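Chapter 5
Collection Points for Dry Waste in Small Workplaces

5.1 Scope of the chapter

The preceding chapters dealt with waste after it leaves the room: the cart, the service corridor, the dock and the compactor. This chapter deals with the room itself. It covers the point at which an item leaves a person's hand and becomes the concern of the cleaning service, and it treats the choice of container, the means of holding a bag open or closed, and the condition of the wall and floor next to the point.

The term "collection point" is used for any fixed place where waste is set down for removal. A point may consist of a rigid container, a bag without a container, or both. The term "liner" is reserved for a bag fitted inside a rigid container. A bag hung from a wall, a door or a rail is called a "suspended bag." Readers who have worked from the Tustavitz tables will notice that those tables use "liner" for both; the values in them should be reassigned before use.

Wet waste, food waste and sharps are excluded. They are covered in Chapter 7.

5.2 Suspended bags

A suspended bag takes up no floor area and can be removed without lifting it over a rim. Its load is carried entirely by the handles and by the fixing. Three fixings are common: the screw hook, the over-door bracket and the adhesive hook. The adhesive hook requires no drilling and is the usual choice in leased rooms, where the wall must be returned in its original state.

With an adhesive hook, both handles should pass over the same hook. Knotting them together first keeps the bag from slipping off on one side, but it also narrows the mouth. A knotted bag is therefore suited to storage before pickup and poorly suited to frequent filling.
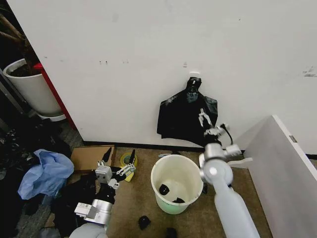 Figure 5.1 Suspended bag on an adhesive wall hook, with an open bucket on carpet. Note the small items inside and outside the bucket.

Figure 5.1 combines the two types of point. The bag hangs by its knotted handles and reaches down toward the baseboard. The bucket has an open top, and small black items lie both in it and on the brown carpet nearby. Items on the floor next to a container are recorded as "near waste" and are entered separately from the contents. The wall also carries scuffs and smudges, which are entered on the surface condition sheet (Section 5.6) without assigning a cause.

5.3 Open containers

An open bucket is acceptable for small, dry items. It has no lid to operate and its contents can be checked from a standing position. It should be placed where it does not block a cabinet door through its full swing. On carpet, near waste is harder to see when the item and the pile are both dark, and the inspection should be made from more than one side.

5.4 Data used in this chapter

The worked problems draw on the Pirden survey, in which 3,000 inspection sheets were issued and 2,489 were returned complete. Incomplete sheets were discarded. Rooms served by the Bergeron contract were inspected in December, and a separate set of 50 rooms at the Tremora site was inspected twice, once before the morning shift and once after it. The two sets are not pooled.

5.5 Terms introduced

Collection point, liner, suspended bag, near waste, surface condition sheet.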